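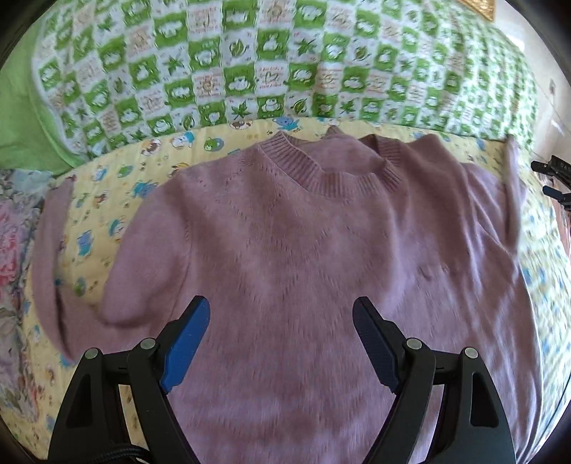 April, knit room notebook

Started 9:20

Folding trial on the pink pointelle sweater, crew neck, puffed shoulders. Working on the bed again, yellow cartoon sheet. The cutting table is still covered with the Wallis order and Idrisa needs it until the end of the month.

Purpose: settle one fold for the fuzzy knits before we write the card for the Toma shelves. The Toma shelf is shallow and the old fold sticks out over the front.

Laying out. Front up, collar at the head end, sleeves opened out to the sides. The collar doesn't want to lie down. The back of the ribbing rides up into a ridge and if I press it flat it comes back when I move the shoulders. Left it. It goes inside the fold on method B anyway.

Puffed shoulders are the real trouble. On a plain set-in sleeve you fold at the seam and the arm lies straight. With these there is extra fabric at the top and it stacks up under the chest, so one side ends up thicker.

Method A (the old one). Sleeves straight across the back, sides in, hem up to the collar in halves. Quick. Pile is fat at the top and thin at the bottom and leans when stacked. The chevron holes get a hard crease right through the middle of the V. Don't like that for a display piece.

Method B. Sleeves folded down along the sides first, puff smoothed toward the cuff with the flat of the hand, then sides in, then thirds from the hem. No crease through the V. Chest pattern ends up on top, which is what Meinrad asked for. Slower by a good bit the first few tries, less after that.

Method C. Rolled. Fine for a drawer, no good on a shelf. Dropped after two tries.

Timing, method B: first fold 80 seconds, down to 20 by the tenth. I don't expect anyone to keep up 20 over a whole box.

Notes on handling
- Don't pull at the pointelle. Fingers go into the holes and the line of the pattern shifts. Pick up from the side seams or the hem.
- Small creases on the body smooth out by hand if you go from the middle outward. The bunching near the side came back twice, so do that bit last, just before the sides go in.
- The fuzz picks up everything. Sheet needs a lint roller before each batch. Found blue thread on the inside of one cuff, probably from the Wallis job.
- No steam. Tried it on the Grallel sample last time and the nap went shiny.

Board: cut a cardboard one 226 mm wide to fold the sides against. Works on the body, gets in the way of the sleeves. Put it in after the sleeves are down, pull it out before the last third. Label it and keep it with the cards. The Pirent board is too wide for this, leave it for the cardigans.

11:40. Folded 10 by method B and stacked them. Stack stands without leaning. Bottom one had a light mark across the hem, nothing on the chest. Leaving the stack over lunch with the board on top.

Idrisa tried B from my notes without being shown. Got the sleeves the wrong way round (cuffs toward the collar). Step two needs to say "cuffs toward the hem". Changed it.

2:15. Same stack, no new marks. Collars have dropped a little on the top two.

To do
- Ask Meinrad whether the collar should show from the front or face the back of the shelf.
- Draw the sleeve step for the card.
- Try B on the larger size, the puff may need its own tuck.
- New lint roller sheets.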